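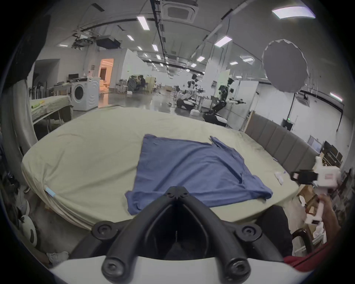
Blue T-shirt on a table with a fitted sheet over it.

I finally got into the box of family papers from my great-grandparents' farm at Narside, and oh my, the deeds! The letters! Most of them had been rolled up tight for 60 years or more, so I've been learning how to flatten them. Wash and dry your hands first (no lotion), and skip the cotton gloves, you'll only snag the edges. Pencils only at the table. Pull out rusty paper clips very slowly, and if one is stuck, leave it alone for now.

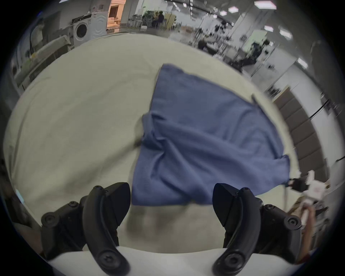
Old maps are trickier than letters. My 24-inch survey map cracked a little when I rushed it, so now I leave anything that big in a cool room overnight and open it a few inches at a time. Don't lay it on cloth that's bunched and folded like the blue one, or every crease will press right through. Smooth blotting paper underneath, another sheet on top, then a flat board and a couple of heavy books. Write the date and place on the folder before the map goes in, never on the map itself. Mine are up to folder 20 and I still haven't touched the seed receipts.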